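Dravero Reptile Center Opens Quarantine Wing for Surrendered Geckos

2/28/26

The Dravero Reptile Center has opened a separate quarantine wing for leopard geckos and crested geckos given up by their owners. The wing holds 100 individual enclosures and will receive all incoming geckos before they are placed with the center's main collection or offered for adoption.

The center took in 588 geckos last year, most of them adults surrendered with their tanks and equipment. Under the previous arrangement, new arrivals were kept in a side room that shared air and a sink with the adoption area. The new wing has its own entrance, water supply and cleaning tools.

Each gecko will remain in quarantine for at least four weeks. Staff will record weight and feeding on arrival and at regular points during the stay, and fecal samples will be tested for parasites, including cryptosporidium. Animals that test positive will be kept apart and will not be released for adoption. 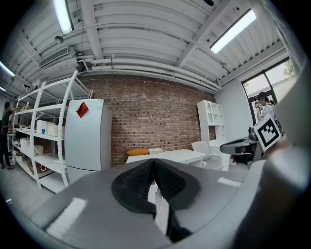
"Cryptosporidium does not respond well to treatment in leopard geckos, and ordinary disinfectants have little effect on it," said Martti Vuorinen, director of animal care. "Separate rooms and separate tools are the most dependable protection we can give the healthy animals."

Enclosures in the wing are lined with paper towels and furnished with a warm hide, a cool hide and a water dish. Loose substrate will not be used during quarantine. Crested geckos are housed at the cooler end of the wing, away from the heated racks.

Construction was paid for in part by the Adum Fund, which received 2,219 individual donations toward the project. Shelving and heating controls were installed by Bimlow.

Owners who wish to surrender a gecko must now make an appointment. They are asked to bring any veterinary records and a written note of the animal's usual diet and supplements. Adoption visits continue on the current schedule, and applications already on file do not need to be submitted again. The quarantine wing is closed to the public.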